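Two-arm handover: collecting the demos
Project report, part 2 (data)
Shengli Jiang
Mon 20 April

What we were after

Part 1 covered the rig and the wiring so not repeating that. This part is only about the examples. The policy learns by copying, so it's as good as what we feed it and no better. Plan was 301 recorded episodes of one arm passing an object to the other, with clutter on the table so it doesn't just learn "grab the only thing there".

We ended up with fewer usable ones than that, see below.

How we recorded

Two people per session, one driving the leader arms, one on the laptop doing start/stop and notes. Joint angles and video saved together. Swap every 21 episodes, after that the driver gets sloppy and you can see it in the wrist movements. Peng's tracking script names the files, Kosik is the shared drive they go to overnight.

An episode starts with both arms at rest and ends when the second arm has let go. If the driver fumbles but recovers we keep it. Recoveries are useful, the first model we trained on only clean runs had no idea what to do after a miss.

Choice of objects

Light things, odd shapes. The blue cone has been the hardest by a long way. Its sides are pleated so the fingertips land differently each time, and the moment when both grippers are on it is where most of the trouble is. Too early a release and it drops, too late and the arms pull against each other and the motors complain.

We also change the background stuff between batches: bowl, cup, a mug, the wire sculpture on its board, the red wine-glass shape lying down or standing. The cloth and wall paper are patterned on purpose. Plain white gave nice numbers in the Dirthorpe lab and then fell apart as soon as we moved the table.
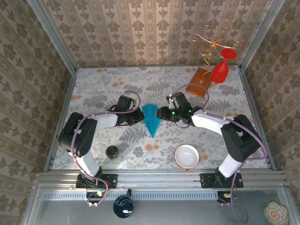 What went wrong

43 episodes thrown out. Most were timing, the video and the joint log had drifted apart and we didnt notice untill the second day. Should have checked playback after the first batch instead of the fifth. A few were a knocked camera.

Also 4 where the driver passed the wrong way round. Kept those in a seperate folder, might use them for the reverse task.

Next

Re-record the lost cone episodes first. Then train again with the same settings as before so the comparison is fair, and test on objects from the Cloltier set which the model hasn't seen. Full results go in part 3, due July.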